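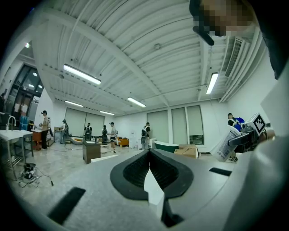 Groltach workshop.

Progress report no. 2, Groltach Karting
To: Soledad Cárdenas, Hillimis Fund
Thu 11 December

Hi Soledad,

You asked for the long version this time, so get a coffee. I'll go kart by kart first, then the kids, then the money, and I've saved the bit about the track lease for the end because it's the part I'd like you to call me about.

When I last wrote to you in May we had two karts running and a third in boxes. We now have all four on their wheels! Number three was the stubborn one. The seat mounts had been welded a little off by whoever owned it before us, and every driver who got in it came back complaining that it pushed in the left-handers and was twitchy in the rights. Kilian Hauser spent three evenings on it with a tape and a string line, cut the mounts off and redid them, and it's now the one they all fight over. Number four got the rebuilt Pason engine you paid for. I was nervous about spending that much on one engine, I'll admit, but it starts on the first pull in the cold and the kids have been gentle with it through the whole break-in.

The race season itself was mixed. We entered both cars - sorry, karts, my old habits - in the junior club series, and we finished every race but two. One was a thrown chain on the second lap, which is on us, and we now change chains on a schedule instead of when they look tired. The other was a first-corner pileup that wasn't anyone's fault. Bent axle, bent steering column, one very upset twelve-year-old who was fine by the time the hot dogs came out. Best result was a fourth in the wet at the last round, from eleventh on the grid. The dry pace isn't there yet. We lose it on corner exit, and I think most of that is gearing and some of it is me being too careful with tire pressures.

Now the kids. We have 38 signed up, up from where we were in the spring, and that's the number I'm proudest of in this whole report. They don't all drive every week and a few have no interest in driving at all. One group only wants to do timing and lap charts, and they've gotten scary good at it. They caught a transponder fault at round four before the officials did. I'd like to take that group to a bigger meeting next year and let them shadow a real timing crew for a day, if I can talk somebody into it.

Attendance did dip in October when school sports started up. I moved our weeknight session later by half an hour and it came back, mostly. The Saturday session never dropped.

Money. Your grant covered the engine, the axle and hub spares and the safety gear, and I've attached the receipts in the same order as the budget sheet so you don't have to hunt. We went over on tires. I'd planned on getting two race meetings out of a set and the new surface at the club track eats them, so we're $400 over on that line. We came in under on fuel and entry fees, and I moved that across to cover it. Please tell me if that's not allowed and I'll sort it out another way. What's left is $2,000, all of it set aside for suits and helmets before the spring. Helmets are the big one. Four of ours age out under the club rules and I won't put a kid in an old lid.

Janjua gave us a break on brake parts again, and they've offered to do a one-day class on bleeding and pad changes in the new year. I said yes before checking the calendar, so that's on me to fix.

Things that didn't get done: the second timing laptop (still using mine), the trailer wiring, and the parents' handbook. The handbook is half written and has been since summer. I keep getting to the section on flags and then going out to look at a kart.

For the next six months the plan is simple enough. Winter strip-down on all four chassis, a proper gearing test on the first dry weekend we get, and at least 80 laps for every new driver before they start a race. We were looser about that last year and it showed. Kilian wants to run a data logger on number three as well, and I've told him he can have it if he finds it secondhand.

And the lease. The landowner wants to talk about new terms for the practice track before our current deal runs out. Nothing in writing yet, but from the way he was talking I expect the rent to go up, and I'd rather go into that meeting knowing what Hillimis could and couldn't help with. Can we get on the phone next week? Afternoons are best, I'm usually under something in the mornings.

Thanks again for all of it. The kids made you a card and I'll get it in the mail.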